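2020년 8월 3일 | 글 Mylene Tolentino

휴대형 그리퍼 도입 검토: 침구·직물 작업용 장비 사용 후기

당 사업부는 직물 취급 자동화의 사전 단계로 손에 쥐고 쓰는 그리퍼 2대를 구매했다. 로봇 암은 이번 회계연도 예산에서 제외했다. 본 후기는 구매 담당자를 대상으로 하며, 제어 소프트웨어는 다루지 않는다.

견적은 Bellanberg와 Dizon 두 곳에서 받았다. 대당 단가는 Bellanberg 1465달러, Dizon 2292달러였다. Dizon 견적에는 현장 교육 하루가 포함되어 있으나 교체용 패드는 두 곳 모두 별도 항목이다. 패드 세트는 206달러이고, 직물 작업에서는 소모품으로 잡아야 한다. 최초 품의서에서 이 항목을 누락해 2월에 추가 품의를 올렸다. 최종 발주는 Bellanberg로 했다.

기구부는 평행 링크 방식이며 유격은 수령 시점에 허용 범위 안이었다. 손끝 안쪽의 파란 패드는 얇은 천을 집을 때 마찰이 충분하다. 무늬가 인쇄된 시트처럼 표면이 매끈한 원단에서도 한 겹 파지가 가능했다. 다만 검은색 무광 원단은 주름 경계가 잘 보이지 않아 작업자가 파지점을 찾는 데 시간이 더 걸린다.

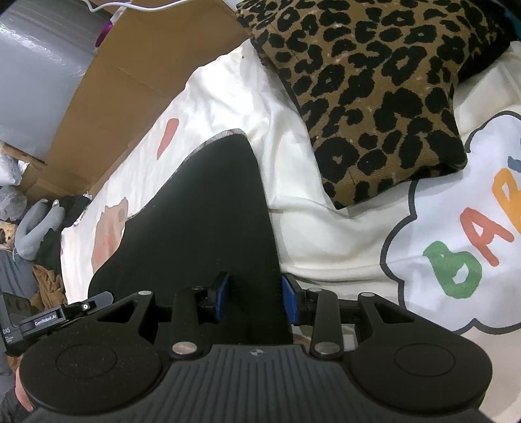
작업 면적도 예산에 반영해야 한다. 펼친 시트 한 장에 베개와 의류까지 올리면 일반 작업대로는 부족하고, 양손에 한 대씩 쓰면 팔꿈치 공간이 추가로 필요하다. Clornurden 창고에서는 작업대를 치우고 바닥 구역을 배정했다. 임대 면적이 늘어난 만큼 월 고정비가 올라갔으며, 이 비용은 장비 견적서에 나오지 않는다.

단점은 세 가지다. 하우징이 넓어 좁은 틈에 손끝을 넣기 어렵다. 검은색 외장은 먼지가 눈에 띄어 점검 전 청소가 필요하다. 장시간 사용 시 손목 부담이 있어 Florante Ocampo 팀은 작업자를 교대로 투입한다.

두꺼운 담요 위주의 현장이라면 구매 전 시연을 요청하는 편이 낫다. 얇은 직물과 소형 침구가 대상이면 현 사양으로 충분하다. 예산은 본체, 패드 두 세트, 바닥 면적 순으로 잡고 로봇 암은 다음 연도에 다시 검토할 것을 권한다. Bunska 현장의 추가 구매 건은 Eusebio Yupanqui가 검토 중이다.

이 사이트는 쿠키를 사용합니다. 계속 이용하면 쿠키 사용에 동의하는 것으로 간주합니다.

문의 | 저작권 안내 | 맨 위로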